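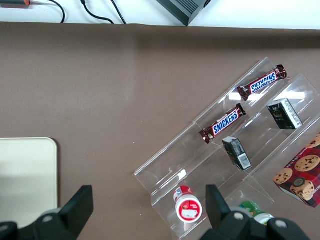 Wednesday, starter trials, second batch

Back at the bench with the rye starter, and I'm writing this down before I forget which jar was which (last time I trusted my memory and we all know how that went). The culture is still the Insaurralde one, fed last night at nine and again at six this morning, and by the time I'd had my coffee it had domed nicely and smelled of green apples, with a little bit of nail polish underneath that I'm choosing to ignore for now.

Main dough today is 1,000 g of white flour from Sistgate, 791 g of water in total, salt held back until after the rest. I know that's wetter than anything we mixed in December! The Sistgate flour drinks so much more than the Stustis did, though, and when I tried it stiff the loaf came out tight and a bit sulky. I gave it forty minutes under a damp towel, then salt and starter squeezed in by hand, then folds every half hour. By the third fold it had that lovely pillowy wobble and came away from the tub in one piece. I did put a fourth fold in, mostly for the pleasure of it.

Shaping went well enough. I dusted with rice flour, a heavier hand than usual, after the sad business with the olive loaf that stuck and tore right across the top. We still haven't settled what to proof in. Linen gives me the cleanest skin on the dough, and bare weave gives the prettier rings but holds on like a burr if the flour is patchy.
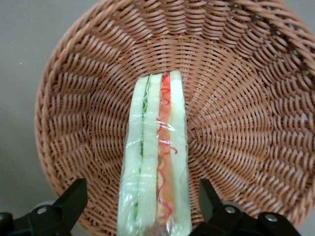

Joscha Janssen is all for going without a liner, and says the trouble is my timing more than the weave: turn the dough out straight from the fridge while the skin is cold and firm, and it ought to drop clean even with half the rice flour. He'd also like me to stop poking it every ten minutes.

Fair enough on both counts, and I'll try his way with the next one. Today's went in seam side up, two hours on the counter and then into the fridge, where it sits now at the back of the second shelf. Please don't move it to make room for soup.

The pan loaf is a separate story. Zulema Vergara wanted something soft that slices thin for lunches, so I did a milk dough in the long Clulero tin, scaled at 1,376 g, and it rose right up to the lid. The crumb was fine and even all the way through, and the crust stayed pale and tender.
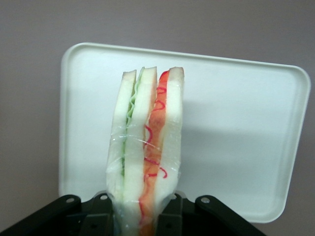

What I'd like to sort out next is how it keeps. Day one it's a dream, day two it's still good, and after that it goes crumbly at the corners and only wants to be toast. I might scald a little of the flour in the milk first, the way my aunt did with her rolls, and see if that buys us another day or so. Less sugar, too. I used 2 spoonfuls more than the card says and it browned early on the side by the fan.

To do: wash the lame, order rice flour, feed the starter at nine tonight, and write the new water amount on the Sistgate bin in marker this time, the pencil rubs off.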